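课程讲义（四）：参观斯通顿开放日之后的几点整理

2025年7月16日　整理：Larasati Siregar

各位同学，上次去Stondum参加开放日，大家走得脚酸，记得也乱，我收上来的笔记有的写了满满两页，有的只画了个箭头和一个问号。所以我把自己的笔记誊了一遍，又补上Azlan Mangundap老师在现场讲的几段话，发给大家复习用。没去成的同学也可以读，读完有不明白的，下次课前来找我就好，我一般都在。

先说行程。那天我们一行27人，上午听Busance的工程师Ivars Sepp介绍他们的装配线，下午到Wibisono展厅看机械手演示。上午那部分偏管理，讲排班、讲备件、讲怎么跟客户谈验收，和本课关系不大，我就不细写了。只有一句值得记下来，他说买一台机器人容易，难的是给它找一份合适的活儿。这句话我们到第六讲谈“任务分解”时还会碰到，请先在页边留个位置。

下午的演示由Firdevs Ekinci主持，她说话快，手势也多，后排的同学大概没有听全，我尽量补齐。她先讲末端执行器的选型。我们课上一直拿两指平行夹爪做例子，因为好算，受力图一画就清楚。可是碰到形状不规则、表面又软的东西，两指夹爪就吃力了，接触点少，稍微一偏就滑。多指手的好处在于能把力分散开，代价是关节多、布线多，控制起来也麻烦得多。她请大家走近了看手指的构造，特别留意指节之间的分段和指尖的形状。
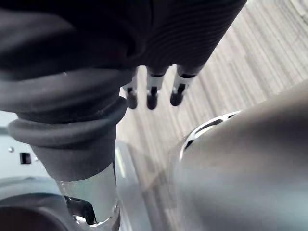
图1　机械手近观：手指朝下，指尖为黑色圆头，左下方是波纹状橡胶护套与金属腕部

讲到指尖，她多说了几句，我觉得很有意思。圆头指尖在接触物体时，接触点会沿着曲面滚动，所以建模时不能简单当成一个固定的点，得把滚动也算进去。我们第三讲的“点接触模型”是一种简化，做作业够用，做毕业设计就要小心了。如果指尖再带一点弹性，接触就变成一小块面，还能承受一些扭矩，也就是教材里说的“软指接触”。这三种情形请大家各画一张示意图，不用画得多漂亮，法线和摩擦锥标清楚就行。

接着是护套。Izzati Lau同学当场问，手腕外面为什么要套一层皱皱的东西，会不会妨碍转动。问得真好！一般说来，这种波纹护套的褶子是留给弯曲用的，一侧拉开，一侧压拢，里面的关节和线缆就不容易沾上灰尘和油污。但它毕竟有刚度，弯得越多回弹力越大，做精细力控的时候，这部分力要补偿掉。护套也会老化，Firdevs说她们展厅的规矩是每运行1,000小时检查一次，满3,000小时更换，数字仅供参考，各家的工况不同，不要照抄进作业里。

最后有一段自由提问，聊得比较散，讲到了Arar项目里的遥操作，也讲到实习。想申请实习的同学请把简历先给我看看，格式不要太花哨。

课后作业：
一、比较两指夹爪与多指手，各举一个适用的任务，并说明理由。
二、画出上文三种接触模型的示意图。
三、写一小段参观感想，长短随意，写真话，抱怨午饭也可以。

参考阅读仍是教材第五章，前半章务必看完，后半章里的推导看不懂可以先跳过去，我们下次一起推。

课程联系：请于答疑时间到办公室找Larasati Siregar
© 2025 课程组　讲义仅供选课同学使用
本网站使用Cookie以改善浏览体验，继续浏览即表示同意。
返回顶部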